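Drina equipment plan: progress report to Trosteck
Sat 4 January
Prepared by Sajib Nanayakkara

The hand-held grippers you paid for are in use, on a woven mat, among the laundry. Glamour was not a budget line.
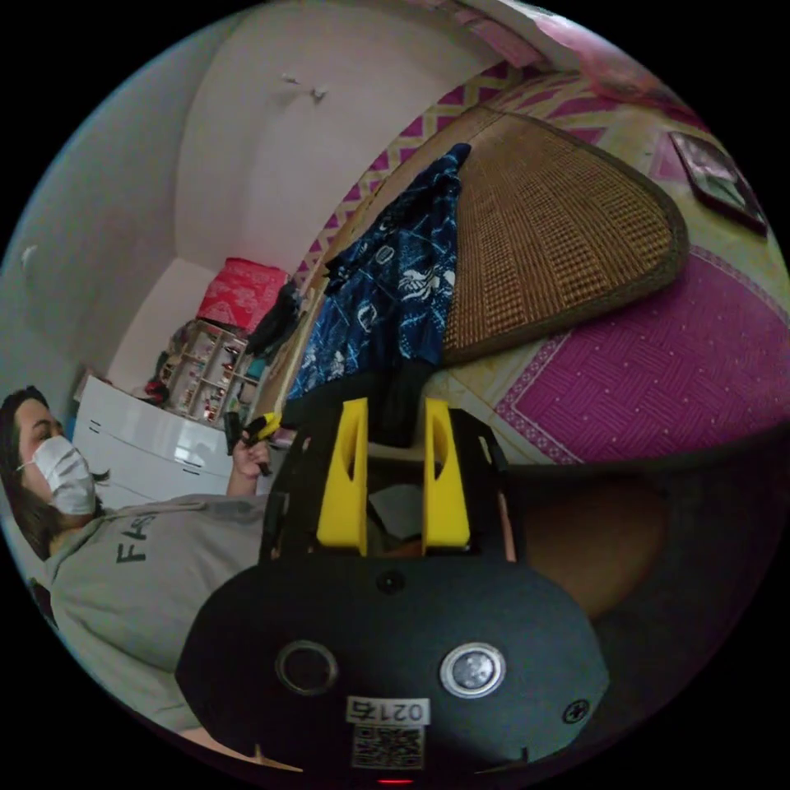
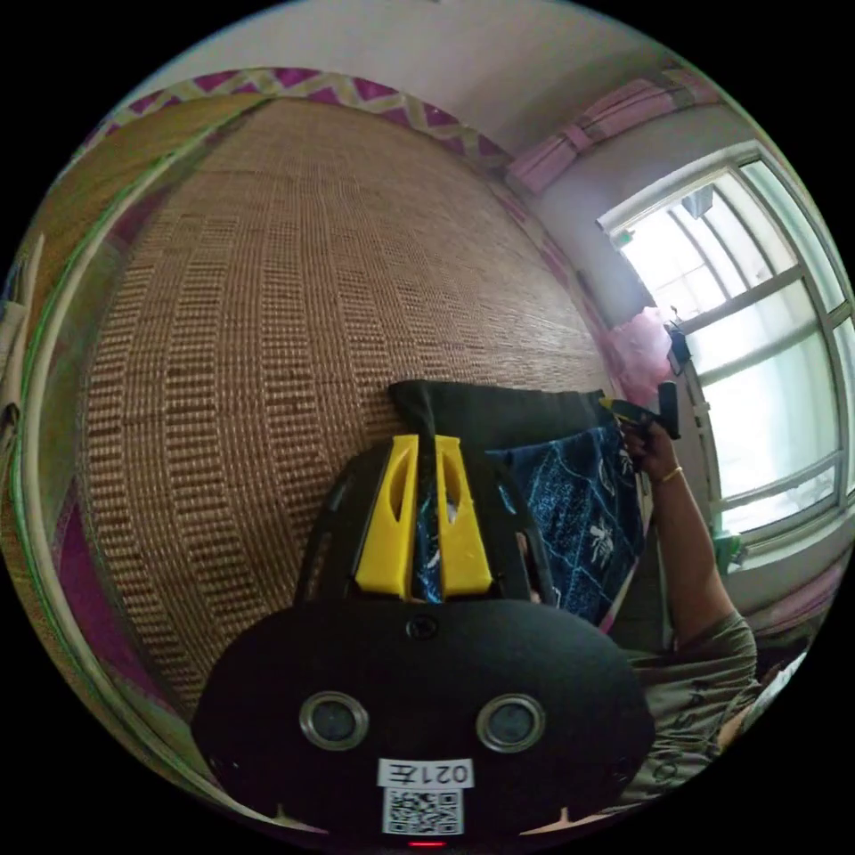 Yellow fingers, black housing, numbered label: the same pattern in both.

Spending
We had 1,592 for the quarter and spent 1,138. Kavinda Gamage would like it noted that he predicted 1,065, and that the difference is postage.

Next purchases
Spare fingers come first - Relus quotes by the set, and we want 3 sets. The Khan charging rack can wait until its price stops moving.

Decision needed
Please confirm that the balance carries over. We asked in December and received a very nice calendar.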